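Point guard, film nut, shrimp eater: my morning with Oscombe's new captain

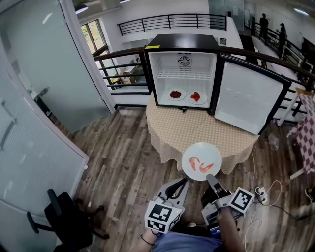
I had a whole page of questions ready for the new captain of the Oscombe women's team, and I think I got through 2 of them before we were off on trades, bad knees and the worst locker rooms in the league. She talks fast, she laughs at her own stories, and she answers a question you haven't asked yet. Food came up early, as it does with athletes. "Two pieces of shrimp on a plate and I'm a happy woman," she told me.

She came over from Gerudent in August, and plenty of fans there are still sore about it. I asked if she reads what they write. "Oh, every word! My mom sends it to me," she said. "I had 5 good years there and I'd be more upset if they didn't care." The move was her idea, she says, and she told her old coach in person before her agent made a single call.

So why Oscombe, a team that missed the playoffs last season? "They let me run things," she said. "At Gerudent I'd bring it up the floor and then go stand in the corner. I'm a point guard — I want the ball back." She has it back now, all right. She's sitting on 174 assists and we haven't hit the break yet.

We got onto the Achari game, the one where she missed both free throws at the end and then stole the inbounds pass anyway. She put her head in her hands when I mentioned it. "I shoot 90 from the line in practice. Ask anybody. Then I get up there and I'm thinking about my shoelaces." (She did go back and watch the tape that night, twice.)

Grorkar comes to town on Sunday, and that's a big, slow, mean team that beat Oscombe on the boards last time. Her plan? "Run. Run until somebody asks for a sub, and I hope it isn't me." Then she wanted to know who I was picking. I told her I don't do predictions, and she called me a coward and went off to get her ankles taped.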